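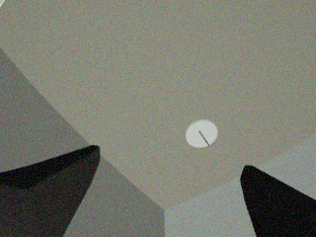

영점 맞출 때 손가락을 얼마나 벌려 둬야 하는지 저는 이 장에서 제일 오래 헤맸습니다. 지난 판에는 그냥 "충분히"라고만 되어 있어서요. 다이얼 눈금선 방향도 꼭 적어 주세요. 공방 게시판에 올라온 댓글인데, 같은 질문이 몇 번 더 있어서 이번 판에서는 4장을 다시 썼다.

2021년 11월 16일 화요일
글: Kover 공방 제작 노트 편집

4장. 다이얼 돌리기 작업 설정 (시뮬레이션 먼저, 실물은 나중에)

이 장은 Kover 그리퍼를 조립하고 3장의 배선 점검까지 끝낸 상태에서 시작한다. 시뮬레이션은 Cledo 장면 편집기를 기준으로 설명한다. 다른 편집기를 써도 순서는 같지만 메뉴 이름이 다르다.

4.1 준비

1. 제어 보드의 전원을 끈다. 시뮬레이션만 돌릴 때도 USB는 뽑아 둔다. 편집기가 보드를 인식하면 명령이 실물로 나갈 수 있다.
2. Cledo를 실행하고 새 장면을 만든다. 장면 이름에는 한글과 공백을 쓰지 않는다.
3. Kover 그리퍼 모델을 불러온다. 모델 폴더를 옮긴 적이 있으면 경로를 다시 지정한다.
4. 시뮬레이션 포트를 3000으로 설정한다. 실물용 포트와 같은 번호를 쓰지 않는다.

주의: 포트를 바꾼 뒤에는 편집기를 완전히 종료했다가 다시 켠다. 창만 닫으면 이전 설정이 남는다.

4.2 작업물 배치

1. 상자 형태의 받침을 하나 만들고 윗면을 황갈색 계열로 지정한다. 옆면은 회색으로 두되 왼쪽과 오른쪽의 밝기가 구분되게 조명을 맞춘다. 모서리가 보여야 나중에 손목 카메라의 기울기를 확인하기 쉽다.
2. 받침 윗면에 흰색 원판을 올린다. 숫자나 눈금은 넣지 않는다.
3. 원판에 가는 검은 선을 하나 그린다. 중심 근처에서 시작해 가장자리까지 닿게 한다. 프로그램은 이 선의 방향을 다이얼의 현재 각도로 읽는다.
4. 원판의 회전축을 윗면에 수직으로 맞춘다. 축이 기울어져 있으면 돌릴 때 원판 한쪽이 받침 속으로 파고든다.
5. 장면을 저장한다.

참고: 선이 너무 가늘면 저해상도 미리보기에서 끊겨 보인다. 가로 660픽셀 이상으로 렌더링해서 확인한다. 윗면에 자잘한 색점이 생기는 것은 렌더링 잡음이며 이 장의 작업에서는 그대로 두어도 된다.

4.3 그리퍼 시작 자세

1. 두 손가락을 넓게 벌린다. 손목 카메라 화면에서 양쪽 손가락 끝 사이로 받침의 모서리가 보이는 정도면 된다.
2. 원판이 좌우로 두 손가락 끝 사이에 들어오도록 손목을 옮긴다. 이때 정중앙이 아니어도 된다. 한쪽 손가락에 조금 가까운 위치는 4.4의 보정에서 잡힌다.
3. 손가락이 원판에 닿지 않았는지 확인한다. 접촉 표시를 켜면 닿은 면이 색으로 나온다.
4. 검은 선이 손가락에 가려지지 않았는지 확인한다. 가려졌으면 손목을 뒤로 조금 물린다.
5. 자세를 home_dial이라는 이름으로 저장한다.

주의: 손가락 끝 높이가 화면에서 서로 다르게 보일 수 있다. 카메라 장착 각도에서 오는 차이인지 손가락이 잘못 끼워진 것인지는 손가락을 완전히 닫아 보고 판단한다. 닫았을 때도 어긋나면 2장으로 돌아가 고정 나사를 다시 조인다.

4.4 각도 영점 보정

1. Tikberg 보정 스크립트를 연다.
2. home_dial 자세를 불러온 뒤 현재 각도 읽기를 누른다.
3. 읽은 값을 영점으로 저장한다. 선이 어느 방향을 가리키고 있든 상관없다. 이후의 각도는 모두 이 방향을 기준으로 계산된다.
4. 원판을 편집기에서 손으로 90도 돌리고 다시 읽는다. 차이가 2도를 넘으면 3번부터 반복한다.
5. 보정 파일을 저장하고 사본을 따로 둔다.

오류 729가 나오면 선을 찾지 못한 것이다. 원판과 선의 명암 차이를 먼저 보고, 그다음 4.3의 4번을 다시 확인한다. 원판 면을 순백으로 두면 조명에 따라 윤곽이 날아가기도 하므로 아주 옅은 회색이 도는 흰색을 권한다.

4.5 실물로 옮기기 전에

- 닫는 힘은 기본값의 절반에서 시작한다.
- 비상 정지 스위치를 손이 닿는 곳에 둔다. 공용 작업대에서는 옆 사람에게도 위치를 알려 준다.
- Whitlock 전원 모듈을 쓰는 경우 전류 제한을 먼저 설정한 다음 보드를 연결한다.
- 시뮬레이션 포트를 닫고 실물용 포트로 바꾼다.

경고: 그리퍼에 전원이 들어간 상태에서 손가락 사이에 손을 넣지 않는다. 원판 위치를 고칠 때는 반드시 전원을 끄고 한다.

실물 다이얼의 고정 방법과 첫 회전 시험은 5장에 있다. 5장 개정판은 12월에 올린다.

이 사이트는 로그인 유지와 방문 통계를 위해 쿠키를 사용합니다. 계속 이용하면 쿠키 사용에 동의하는 것으로 간주됩니다. [동의] [설정 변경]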